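Reverberation in Small Rooms with Slatted Ceilings
Student project report, Acoustics of Buildings module

1. Background

Small domestic rooms are rarely treated as an acoustic problem. Most published guidance deals with classrooms, offices and halls, where the sound field is close enough to diffuse for the Sabine equation to give usable results. In a room the size of a bedroom or a hallway the first few modes are widely spaced, the absorption is unevenly distributed, and a single reverberation time may hide large differences between positions.

The aim of this project was to compare calculated and measured reverberation times for a small room with three ceiling finishes: painted plasterboard, flat boarding, and timber slats over a shallow cavity. A second aim was to find out how much an open door changes the result.

2. Test room

Measurements were made in an unfurnished ground floor room in the Hudov building. The walls are painted plaster on block and the floor is hardwood on joists. The room has one door, opening to a corridor. Each ceiling finish was mounted on a temporary frame, and the slats were fixed at 17 mm spacing with a cavity of 8 cm behind them. No fibrous backing was used in the first series. In the second series a mineral wool layer supplied by Plernotel was added to the cavity.

3. Ceiling types and openings

Slatted ceilings behave differently depending on what lies behind the slats. With a closed cavity and narrow gaps, the system acts as a resonant absorber with a peak at low or middle frequencies. With wide gaps and no backing, most of the effect is scattering, and the measured absorption is small. Recessed panels between beams add further edges, which matter mainly above 1 kHz. Open doors are usually entered in the calculation as areas of full absorption, although sound also returns from the space beyond.
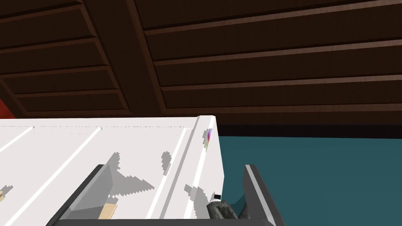
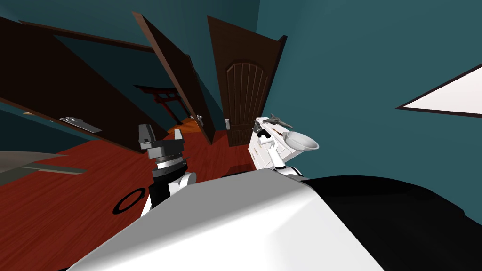

Rendered interior with teal walls.

The assumption of full absorption holds best when the adjoining space is large or heavily furnished. Where it is a bare corridor, as in the Hudov building, the two volumes are coupled and the decay curve may show a double slope. The early part is then governed by the room and the later part by the corridor.

4. Method

The source was a small loudspeaker placed in a corner at floor level. Swept sine signals were played and the impulse response was obtained by deconvolution. Fourteen combinations of source and receiver position were used for each ceiling finish. Decay times were evaluated over a 20 dB range in octave bands from 125 Hz to 4 kHz, using the Ruddock analysis package. Recordings with audible traffic noise were discarded and repeated in the evening, when the road was quieter.

The final data set held 2,327 decay curves.

5. Results

With plasterboard, calculated and measured values agreed well at 500 Hz and above. At 125 Hz the spread between positions was larger than the difference between ceiling types, so no conclusion was drawn for that band.

The unbacked slats gave almost the same average as flat boarding. The decays were more even, however, and the flutter echo heard between floor and ceiling with flat boarding was no longer noticeable. Adding mineral wool shortened the decay clearly at 250 and 500 Hz. Opening the door had a greater effect than the change from boarding to unbacked slats - a result we did not expect at the start of the project.

6. Sources of error

The temporary frame left a gap at the perimeter that was sealed with tape. Boro foam strip was tried first but did not stay in place. Air temperature was not logged during the first series. The door was held open at a right angle throughout, and intermediate angles were not tested.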